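Workshop tips: trying out grippers at home without losing your temper

7 May 2024

Quick notes from the bench. Been swapping grippers on and off the small arm since March and people keep asking which one to buy, so here are the bits I'd want to know before spending money. No particular order. Will tidy up later, maybe.

Grippers tried so far: the Vondik two-finger, the Maler soft one, and a suction cup kit from Sorrentino. All second hand except the Maler.

Test with awkward stuff. Cubes tell you nothing, every gripper can pick up a cube. Go round the house and get a sponge, a peg, a jar lid, a sock, something plastic with bits sticking out of it. If it can lift the sock and then the jar lid without you changing a setting, good sign.

Write the settings on masking tape and stick it to the gripper. Force, speed, finger gap. I lost a whole evening because I'd put the Vondik back on with the Maler numbers still in the controller. Fingers shut like a mousetrap. Nothing broken but I did jump.

Same 20 goes for each gripper, each object. Five isn't enough, you get lucky. Put a line on paper for every drop. Don't trust your memory on this, you'll remember the good ones.

Clean the pads. Bit of washing-up liquid on a damp cloth, dry them properly. Dusty pads slip and then you blame the motor. I do mine before every batch now.

Scuffed plastic things are good practice for the wrist camera as well. Grey on a pale surface, dark on dark, anything shiny. Matt grey is easy enough to find, it's the glossy black parts that catch the lamp and throw the camera off. Move the lamp before you start fiddling with exposure. 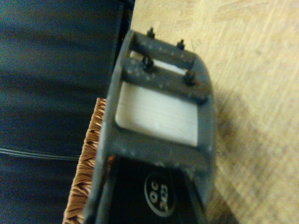

Pins and posts: come at them from the side if you can. Straight down with the Vondik and the fingers like to land on top of a pin and stop there. The Maler sort of squashes round them, slower but fewer fails. Suction no good at all on anything with an open frame, the cup needs a flat bit with no gaps. Obvious once you've tried it, took me far too long.

Mix your surfaces. Bare wood is the easy one. Then try fabric with folds in it, then the rim of a basket so the thing sits at an angle. My scores dropped badly as soon as objects were leaning on something. If you only ever test on a flat bench you'll think your gripper is better than it is.

Cable ties, the reusable sort. Leave slack at the wrist. Turn the arm through its full range by hand, power OFF, and watch the cable before you run anything.

Camera blurry up close? Mine is, below a hand's width or so. Take the picture from higher up, then go in. Cheaper than a new lens. There's a decent write-up on the Brirkville forum if you want to do the focus ring properly, I haven't been brave enuogh.

Costs. I set a limit of 200 for the lot and stuck to it, just. Spent most of it on the Maler. If I did it again I'd get the Vondik first, spare pads second, and leave the suction kit alone unless you've got lots of flat boxes to shift.

Old mouse mat cut into strips makes perfectly good finger pads btw. Double-sided tape, press overnight under a heavy book. Trim with scissors not a knife, the knife drags.

Keep your stop button where your other hand is. Mine was behind the arm for weeks. Silly.

Things still to try: the Vondik with longer fingers, a second camera off to one side, and a proper go at wet things with the Maler. Also need to sort out teh controller fan, it rattles. Drop me a line if you've fixed one of those without taking the whole case apart.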